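I got to squeeze the robot fingers at the Helport open day

Posted in Robots, Days Out
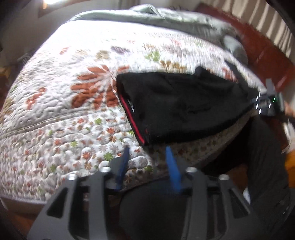
Two grippers, one black garment, one very flowery quilt.

I've been wanting to get to one of the Helport open days ever since Hsin-yi Yeh came back from the last one and talked my ear off, and this December I finally made it. It was so much fun! I'd pictured a big hall with ropes and a stage. They had us in ordinary rooms, doing ordinary chores, close enough to ask questions the whole time.

The thing they were showing is called Ploleo. You hold a gripper in each hand and do the job yourself, and the recordings go toward teaching a robot to do it later. Clothes on a bed was the station I kept going back to. A dark garment on a soft, puffy surface, creases everywhere, the opening at one end and the narrow part at the other - try deciding where to grab that with two fingers on each hand. I would have said five seconds' work before I tried it.

Elibariki Mwakyusa ran our group and let everybody have a turn. The squeeze is lighter than I expected, and my first instinct was to clamp down hard and pull (wrong!). He had me bring the tips in low along the edge of the cloth and close slowly, and on my second go I got a sleeve to fold where I wanted it. I may have cheered.

I asked how many rounds they need. Elibariki told me they want 300 for each kind of clothing, and they're at 900 altogether so far. Solange Falcão had done a lot of those and could talk and fold at the same time, while I had to stop breathing to concentrate.

My one gripe is that the robot itself only got a short slot at 2 pm and I was stuck at the back for it. Next time I'm going straight to the front. Chidubem, if you're reading this, you're coming with me, and wear something with long sleeves so we can practice on it.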